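Clullell Home Baking Weekend Returns in March with 200 Places and a New Bread Table

CLULLELL – The Clullell Home Baking Weekend is coming back this March, and the organizers at Ciltov are delighted to say that it will be bigger, longer and a good deal more floury than before. There are 200 places for home bakers of every level, and anyone who has ever pulled a loaf out of the oven and wanted somebody to show it to is warmly invited to come along.

The weekend began 14 years ago as a friendly get-together in the hall on Agarwal Street, when a handful of neighbors brought their rye breads and fruit cakes and stayed talking until well after dark. It has grown a great deal, but the idea is the same: people bake at home, in their own kitchens and with their own ovens, and then bring the results to share, compare and (of course) eat.

"We get asked every year whether you need fancy equipment, and the answer is always no," said Kagiso Motaung, who runs the weekend for Ciltov. "You need a bit of counter, a bowl and a sink to wash up in. Some of the best bread I have tasted at Clullell came out of kitchens where two people could hardly pass each other. My own first entry was a plum loaf that sank in the middle, and I was still given a cup of tea and a very kind note." 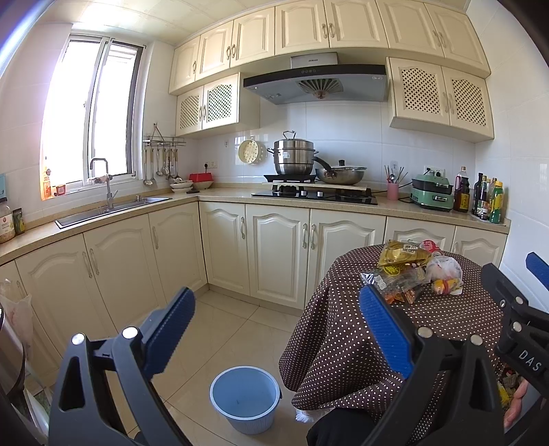
Bakers may enter up to four items each, in any mix of bread, cakes, cookies and pies. Everything is tasted by a panel of fellow home bakers, and every entry goes home with a written card of comments, which many of our regulars say they treasure more than the ribbons. Children under 12 have their own table and may bake with a grown-up's help.

New this year is the Wanda Bread Table, named for the sourdough starter that has been passed from household to household in Clullell since the very first weekend. Anyone who signs up early can collect a jar of Wanda from the hall, along with a feeding sheet, and bake with it at home in the weeks before the event. We can't wait to see what comes back! Last year a few bakers tried it out among themselves and brought in everything from seeded rolls to a rather wonderful chocolate loaf, and the table was bare before lunch.

There will also be short talks on slow-rise doughs, baking with whole grains, and how to keep pastry cool in a warm room, with plenty of time left over for questions. Coffee and soup will be served both days from 10 a.m., and the recipe swap shelf will be in its usual spot by the door – please do bring a recipe even if you are not entering anything.

Sign-up forms are available at the Agarwal Street hall and at the Ciltov office. Entry is free for bakers, and visitors pay $4 at the door, with children admitted free. Jars of Wanda are handed out in the afternoons, while they last.

Press contact: Kagiso Motaung, Ciltov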